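Lultix Craft Fair: Frequently Asked Questions for Stallholders

The fair is held each May at Trendell Hall and is open to makers of handmade goods. Applicants are asked to read the following answers before submitting a form.
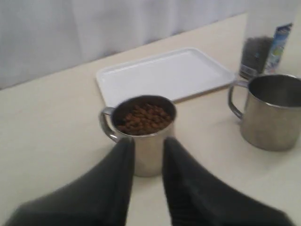

Who may apply for a stall?
Any person who makes the goods they intend to sell. Bought-in items may not be offered, although purchased components such as clasps, buttons and blank cards are permitted where they form part of a finished piece.

How many stalls are available?
There are 125 stalls across the main hall and the Wuisan Room. Applicants may state a preference, but a particular position cannot be guaranteed.

May two makers share a stall?
Yes. Both must be named on the form, and each must supply photographs of their own work.

What is provided?
Each stall includes one table and two chairs. Cloths, lighting and display stands are the responsibility of the stallholder. Access to a power socket must be requested at the time of application.

Is insurance required?
All stallholders must hold public liability cover and bring a copy of the certificate on the day.

When may stalls be set up?
The hall is open for setting up from 2 p.m. to 7 p.m. on Friday. Vehicles must be moved to the Lurudeo car park after unloading.

May I hold a workshop?
A limited number of workshop places are offered to stallholders. Please enclose a short outline, including the age group and the materials to be used.

What happens if I need to cancel?
Notice must be given in writing. Fees are refunded in full if the stall can be offered to a maker on the waiting list.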